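Merker 60 Sieve Shaker

The Merker 60 is a bench sieve shaker for sorting rough diamonds and other gem gravels into size classes. It is made by Clunder and sold with or without the sieve stack. Sorting rooms use it ahead of hand grading, and small mines use it to size a parcel before it goes to the valuer.

The shaker runs on mains power and takes round sieves with plate or mesh bottoms. A run is set on the front dial, up to 18 minutes. The clamp is released by hand - no tools needed.
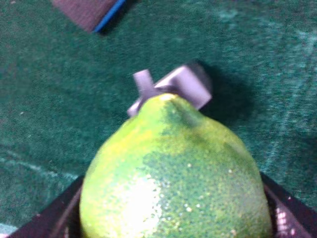 Lionel Kettle: We size alluvial rough on ours and the small classes come out much cleaner than they did by hand. Check the lid seal before each parcel. Ours needed replacing after the first year.

Replacement lid seals are kept in stock and can be ordered singly. The current seal, fitted from January, is thicker and also fits older machines.

Weight: 82 kg with stand
Sieve positions: 8
Longest timed run: 18 minutes
Warranty: 3 years, sieves not included

Supplied with lid, catch pan, clamp and mains lead. The Villa stand is bought separately if the shaker is to go on an uneven floor. Sieves should be brushed out between parcels so that stones from one source don't end up in another - this matters where origin papers travel with the goods.

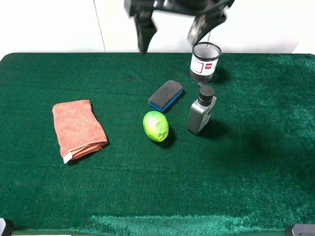

Green table with folded towel and pen holder

For prices and delivery, write to Setareh Bahrami at the Clunder sales office.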